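Hedadmont Court Calendar Notes

A hand-typed set of 700 entries from the criminal docket at the Hedadmont courthouse, covering opening statements, continuances, more continuances and the occasional verdict. One row per hearing.

Fields: case number, courtroom, charge, what was scheduled, what took place. The last two columns agree less often than a taxpayer might hope.
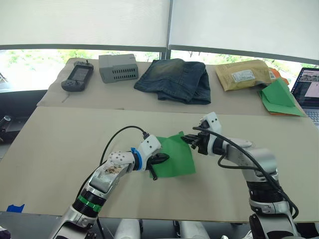
Quan asked whether a hearing that was called and put off within a minute still gets a row. It does. There are 100 of those, marked "short".

Sources

Most rows come from the printed list taped up outside the clerk's window at 8:30 a.m. The rest come from the Plellen annex, where the list is handwritten and the letter S could be anything.
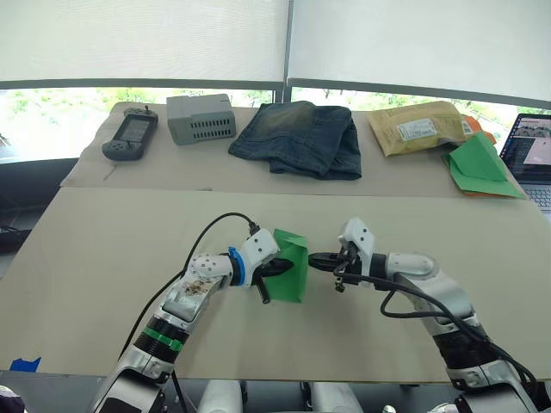 Flivach wrote in to say the annex charges should be checked against the filed complaints before anyone quotes them. Agreed, and 400 rows have been. The others say "unchecked" in the last column, so please read the last column.

What's left out

Juvenile cases, sealed cases, and the names of victims and witnesses. Defendants appear by case number only.

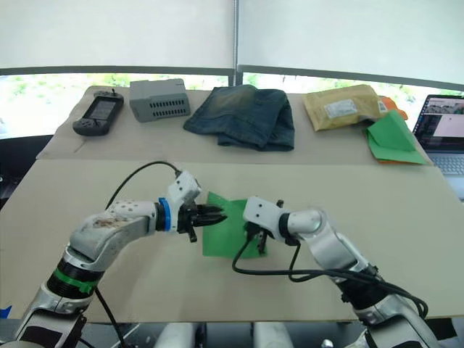
Jury selection is logged as a single row no matter how long it ran. One murder trial in October spent 3 weeks on it and looks, in this file, like a quiet morning.

Known problems

Courtroom B was renumbered partway through - both numbers are in there.
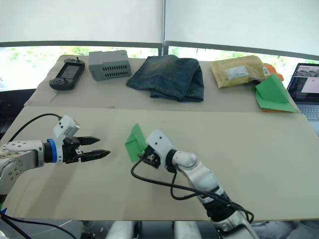
Times are as posted, and court starts when the judge walks in. Don't use them to work out how long anything lasted.

Corrections are welcome with a case number attached.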